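Week 4 – Watching the Quiet Ones

Okay, so last week we did plot, and a few of you told me afterward that you felt cheated by Tikby, where "nothing happens for 94 minutes." Fair! I felt that way the first time too. But I want to spend this session on what a slow film is doing with your attention, and I'm going to use Tikby again plus the opening of Katiyar, which is a much easier sit.

Start with shot length. Most of you guessed that Katiyar was the faster film, and it is, by a mile – I went through it with a clicker and got 821 cuts. Tikby has 82. When a shot lasts that long you run out of story to follow, and you begin looking at hands, doorways, the kettle. Ragnheiður Bjarnason plays the mother in Tikby and she barely speaks in the first 30 minutes, so watch what she does with her coat. She never hangs it up until her son leaves. I missed that twice.

Then there's sound. Horácio Lobo (he mixed both films, which I love) keeps the refrigerator hum in Tikby a little louder than it would be in real life, and he drops it out completely in the phone call. Try that scene once with your eyes shut.

A word on vocabulary, because I saw it in the response papers. "Slow" is a description and "boring" is a verdict, and I'd like you to earn the verdict if you use it. Tell me which shot lost you and what you were waiting for. I gave a very good grade last November to a student who hated Sestovden from start to finish and could say exactly why!
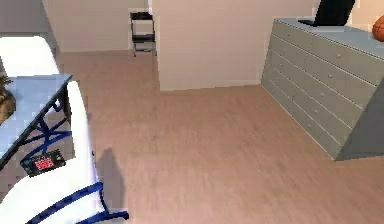
Handouts / Film Studies / Week 4

For next time, please watch Skaltidus all the way through, in one go if you can manage it, phone in another room. Pick a single shot that runs longer than you expected and write me a page on it: where your eye goes first, where it goes when it gets restless, and what you hear. Don't summarize the story, I've seen it. Bring the page on paper, and if you're stuck on which shot to choose, the ferry one is a good bet.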